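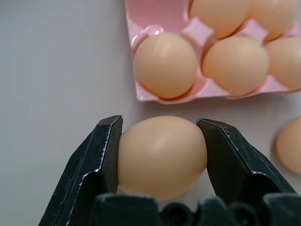
Figure 9. Brown egg, upright, broad end down.

Section 4: Setting the Eggs

Read this section through once before you open the carton. The Pleltiter must have run empty for a full day, with the lid closed, before any egg goes in. If you have not done this, go back to Section 3.

4.1 Choosing eggs

Use fertile eggs from a breeder or from your own flock. Eggs from the grocery store will almost never hatch.

Pick eggs of normal size for the breed. Set aside any that are very large, very small, thin-shelled, or badly misshapen. Shell color makes no difference to the incubator, but it does affect candling (see 4.5).

Do not wash the eggs. Washing takes off the natural coating and lets bacteria through the shell. Light dirt can be rubbed off with a dry, rough cloth. Leave out anything dirtier than that.

Eggs can be held up to seven days before setting. Keep them in a cool room, out of the sun, with the broad end up. The broad end holds the air cell. Eggs that came by mail should rest overnight at room temperature so the air cell can settle.

CAUTION: Do not set an egg with a crack, even a hairline one. Cracked eggs can rot and burst inside the cabinet, and the whole hatch may be lost.

4.2 Marking

1. Use a soft pencil. Do not use a marker or ballpoint pen.
2. Write an X on one side of the egg and an O on the other.
3. If you are keeping breeds or hens separate, add a letter near the narrow end.
4. Copy the letters onto the record card inside the back cover of this manual.

Marks are only needed if you turn by hand. With the Brekano turner tray installed you may skip steps 1 and 2.

4.3 Loading the tray

1. Wash and dry your hands.
2. Switch the turner off at the rocker switch. Leave the heater and fan on.
3. Lift the lid straight up and set it upside down on a clean towel. Keep the cord away from the water channels.
4. Fill the channel marked A with warm water to the line. Leave channel B dry for now.
5. Place the eggs. In the turner tray, they go in broad end up. On the flat screen, lay them on their sides with the X showing.
6. Start with the center row and work outward. A part load should be kept near the center.
7. Replace the lid and press down at all the corners until it seats.
8. Switch the turner back on. It moves slowly, and you may not see any motion for several minutes.

The display will drop after loading. This is normal. Cold eggs pull heat out of the cabinet, and a full load can take until the next morning to come back to the set point. Do not change the thermostat during this time.

NOTE: If you load in the evening, mark the following day as Day 1 on the card.

4.4 Turning by hand

Turn at least three times a day, at times you can keep to. An odd number is best, so that the eggs do not spend every night on the same side. Roll each egg from X to O with your fingertips. Do not spin it or stand it on end.

Keep the lid off for no more than 2 minutes. Check the water in channel A at the morning turn and top up through the fill port, using warm water only.

4.5 Candling

Candle on Day 9 in a dark room. Hold the light against the broad end. A growing egg shows a dark spot with veins running out from it. A clear egg is infertile or stopped very early, and should be removed. Brown and speckled shells let less light through, so if you are unsure, put the egg back and look again a few days later.

Remove any egg that smells or has fluid on the shell. Handle it gently and keep it away from your face.

4.6 Stopping the turner

For chicken eggs, turning stops at the start of Day 19. For other birds use the table in Section 7.

1. Switch off the turner and unplug its lead.
2. Take out the turner tray and put in the flat screen.
3. Lay the eggs on their sides, not touching the walls.
4. Fill channel B as well as channel A.
5. Close the lid and leave it closed until the hatch is finished.

CAUTION: Opening the lid during the hatch lets the moist air out, and chicks that have started to break the shell may get stuck. Add water through the fill port if the humidity falls.

4.7 Room conditions

Keep the incubator in a room that stays at an even temperature, away from windows, heat vents, and outside doors. An unheated garage in January is too cold, and the heater may not keep up. If the power goes out, leave the lid closed and lay a blanket over the cabinet, keeping the side vents open. Roughly 30 minutes without power does little harm in a warm room. For longer outages see Section 8.

Section prepared by Thoa Đàm. Replacement trays and screens are listed under Parts.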